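Vukholm FC Signs Midfielder Larysa Bilyk on a Deal for 2 Seasons

VUKHOLM - I'll keep this short, since training starts at 9 a.m. and I'm the one with the keys to the bibs. I'm Coach Bulent, and I'm so happy to tell you that Larysa Bilyk has signed with us for the next two seasons!

Larysa comes over from Hanisside, where she played 59 league games and gave our back line a miserable evening last May. I've wanted her in our colors ever since.
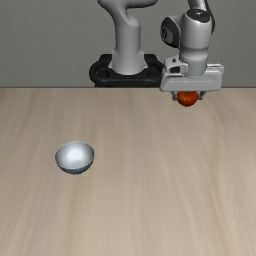 She can play on either side of midfield (she likes the left, I like her on the right, we'll talk) and she'll wear number 2. Our captain, Palamarchuk, called her the night the deal was done and they were on the phone for an hour - mostly corner kicks, I'm told.

"I said no to a longer contract someplace else," Larysa told me when she signed. "I want to play every week, and I want to go up."

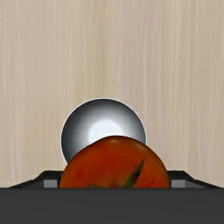
A ripe tomato and a shiny metal bowl.

Her first home game is the Hanisside match, of all things. We had 3042 people in for that one last season and I'd love to beat it. The club is holding back 200 seats for kids from local youth teams, so coaches, please call the ticket office early.

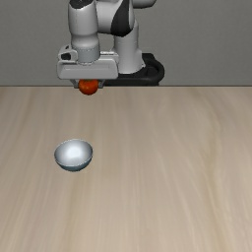 Larysa will also sign shirts by the main gate after the open practice. Bring your own pen if you can - ours keep walking off.

Press passes are available from the club office until noon on game day.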